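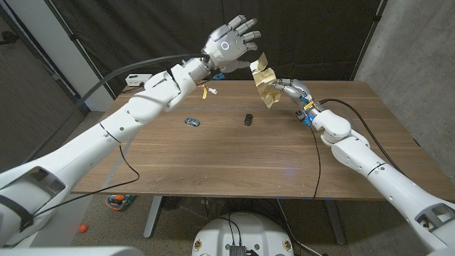 Ticket 232: Hall heating comes on by itself at night
Opened by: Kazuhiro Hayashi
Site: Loltcombe village hall, main hall and back kitchen
Equipment: Sidar boiler, Kudo wall programmer, Zurka room thermostat (wireless)
Priority: Normal (raised to High by me, lowered to Normal by someone else, left alone after that)
Status: Closed, with reservations

Summary

The heating in the main hall fires up in the small hours and runs until morning. The programmer says it is off. The thermostat says it is off. The radiators disagree, and the radiators are the ones sending us the bill.

What should happen

Heating off from ten at night until seven in the morning, every day, unless there is a late booking, in which case whoever has the hall presses the one-hour button and it goes off again by itself.

What happens instead

Somewhere between two and four in the morning the boiler lights. By breakfast the hall is warm enough to grow tomatoes. The early yoga class has not complained. The gas account has.

Tried before opening the ticket

Turned the programmer off and on again.
Turned the boiler off and on again.
Changed the batteries in the thermostat.
Changed them again, after finding that the first new pair came from the drawer where people put the old ones.
Read the Kudo manual, which has a full page on how to set the clock and one sentence on everything else. The sentence is "Refer to your installer." Our installer retired to Portugal.

Log

Entry 1, KH

Went through the timed periods on the Kudo. There are three slots a day, and all of them looked right. The clock was an hour out, since it had never been told about summer. Corrected it. Felt pleased. Went home.

Entry 2, KH

Boiler came on at ten past three. No longer pleased. At least we now know it isn't the clock, or isn't only the clock.

Entry 3, Support desk

Thanks for the report. Could you confirm whether the programmer display shows a small flame symbol while the boiler is running at night? If there is a flame, the programmer is asking for heat. If there is no flame, something else is.

Entry 4, KH

I can confirm that I have now stood in the hall at half past three in the morning in a coat over pyjamas, and there is no flame symbol. There was a very good view of the fox that empties our bins. Boiler running, programmer blank, thermostat blank. Radiators too hot to lean on, which I found out by leaning on one.

Entry 5, Support desk

That points away from the timed settings. Please check for frost protection. Many boilers will light by themselves if they believe the building is close to freezing, whatever the programmer says. On the Sidar it is in the second menu: hold the left button until the display blinks, then press the right one until you see FP.

Entry 6, KH

Held the left button. Display blinked. Pressed the right button and got Ab, then Cc, then something like a small chair, then FP. FP was set to 5, which I take to be degrees. It was nowhere near five degrees in there. It was a mild night and I had been sweating into the coat.

Turned FP off anyway. I have written a note to turn it back on before January and taped it to the boiler cover, next to the note from last time, which says "DO NOT TOUCH" and doesn't say what.

Entry 7, KH

Quiet night! Boiler stone cold at six. I am calling this fixed.

Entry 8, KH

Boiler came on at twenty to three. I am not calling this fixed.

Entry 9, Support desk

Sorry to hear that. One quiet night with this fault doesn't tell us much either way. Please turn frost protection back on for the time being, as a burst pipe would be a different ticket.

Next thing to rule out is the wireless link. The Zurka thermostat talks to a receiver, usually a white box near the boiler with one green light. If the receiver loses contact with the thermostat, some models go into a fallback mode and run the heating for part of every hour, so that nobody freezes. Is the green light steady or flashing?

Entry 10, KH

There are two white boxes near the boiler. One has a green light, steady. The other was behind the folding tables and has a green light which flashes.

Entry 11, Support desk

Two?

Entry 12, KH

Two. Same make, same size. The one behind the tables has more dust on it. Both have wires going into the same hole in the wall, and at that point my knowledge stops.

Entry 13, Support desk

Please don't unplug or unscrew anything. It sounds as though an earlier thermostat was replaced at some point and its receiver was left wired in. If both are connected to the boiler side by side, either of them can ask for heat. The old one has lost its thermostat and is probably going into fallback every so often.

Do you know if the hall ever had another thermostat?

Entry 14, KH

Asked around. There used to be one on the stage, left of the curtain. It was painted over when the stage was done up, and then it was taken down, and then it was put in the lost property box, where it has been sitting between a child's welly and a very good umbrella. It is cream and says Zurka on the front under the paint. No batteries in it.

So for a couple of years the old receiver has been calling out in the night for a thermostat that lives in a cardboard box. I felt a bit sorry for it.

Entry 15, Support desk

That fits. Fallback would explain the missing flame symbol too, as the programmer isn't involved. What it doesn't explain is why it only happens at night. A receiver in fallback should be doing it in the daytime as well.

Entry 16, KH

It may well be doing it in the daytime. In the daytime the heating is on anyway, or there are 69 people doing a quiz and you couldn't tell. I also found that the sockets and the old receiver share a switch with the water heater in the back kitchen, and the water heater is on a timer of its own that comes on at two in the morning for the cheap rate. So the old box has no power at all until two. Then it wakes up, looks for its thermostat, fails to find it, and sulks its way into fallback. The switch is labelled "URN".

Entry 17, Support desk

That is the missing piece. Please have a registered heating engineer disconnect the old receiver. Until then, leave the URN switch off overnight. The hall will have no hot water in the kitchen first thing.

Entry 18, KH

Switch off. Boiler cold at six. Kitchen taps also cold at six, and the yoga class, who had nothing to say when the hall was tropical, have found their voice.

Entry 19, KH

Engineer came 2011-09-29 and was here for less time than it took me to move the folding tables. Old receiver disconnected and taken off the wall. He asked who had wired it up. I said Portugal. URN switch back on, hot water back, timer left as it was.

He also said the pump was noisy, the filter wanted cleaning, and that he had seen worse. I've put the first two on a separate ticket. His charge and the extra gas together come to up to 400 pounds, depending on what the supplier makes of our meter reading, and they are still thinking about it.

Entry 20, KH

Several nights checked, all quiet. I have stopped going in at half past three. I've been going past at seven instead and feeling the pipe by the door.

Cause

An old wireless receiver, left wired to the boiler after its thermostat was removed, was asking for heat whenever it got power and couldn't find its partner. It got power from two in the morning because it shared a switch with the kitchen water heater.

Fix

Old receiver disconnected by engineer. No settings changed on the Sidar or the Kudo, apart from the clock, which was wrong anyway.

If you have the same problem

Look for a flame or heat symbol on the programmer while the boiler is running. If there isn't one, leave the programmer alone.
Count your receivers. Move the furniture before you count.
Check what else is on the switch, and don't believe the label.
Look in lost property.

Left open

The label on the switch still says URN. We haven't had an urn since the last one leaked. I'd like it changed to "WATER HEATER -- KITCHEN" but the label maker has gone missing, and it isn't in the lost property box because I've been through that twice.

The clock on the Kudo will be wrong again when the hour changes.

Also, does anybody want a Zurka thermostat, cream, some paint? And the umbrella is going on the noticeboard this week.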